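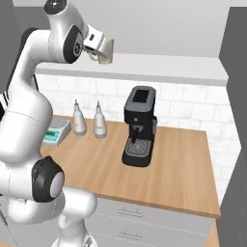

The arm brings a cup up to the shelf in Sondonine's simulated kitchen.

PLAVMONT - The breakfast crew at Sondonine, which runs the coffee counter and staff kitchen in the old Skusadham building, will be getting some help with the cups and mugs this February, and if you have ever stood in that line at a quarter to eight you will know how welcome that is likely to be.

The help is a white robot arm that the crew has taken to calling Chien. So far it has done all its practicing on a computer, in a made-up kitchen with a wooden counter, a tiled wall and an espresso machine, and the people who will be working next to it have been invited to sit in, ask questions and, on more than one occasion, argue with the programmers over where a cup ought to go. (There are strong feelings about this, as there are in any kitchen.)

Sondonine employs almost 30 people in Plavmont, and the company says no one's hours will be cut when the arm goes in. What will change is the shape of the morning. Two people on each early shift now spend most of their time fetching, stacking and putting away. Under the new plan one of them will stay out front with the customers, and the other will keep an eye on the arm, set things within its reach and step in when it stops. 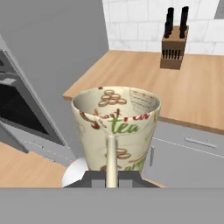
A mug with "tea" lettered below the rim, upright at the gripper during practice in the simulation.

That second job is the one people have been asking about, and the company has put together three short training sessions for anyone who wants to try it, held in the afternoon once the lunch dishes are done. Four members of the crew have signed up already, and they will be paid their regular rate for the time. They will learn how to pause the arm, how to start it again, and how to write down what went wrong in plain words so the programmers can make sense of it the next day.

There is some worry too, and it would be wrong to leave that out. A few of the longer-serving staff told us they like the putting-away part of the morning, since it is when they get to talk, and they wonder whether watching a machine will be as good company. Managers have agreed to rotate the job so that the same person is not left with it all week. 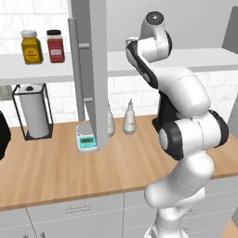
Silviu Crăciun said he was glad to be asked before the thing was bolted down, and that he would happily hand over the top shelf, which has been hard on his shoulder, but that he wants the crew to have a say again after the first month, "when we know what it's really like to share a counter with it."

Sondonine says it will hold that meeting. The first training session is on Tuesday, and staff from the later shifts are welcome to come and watch.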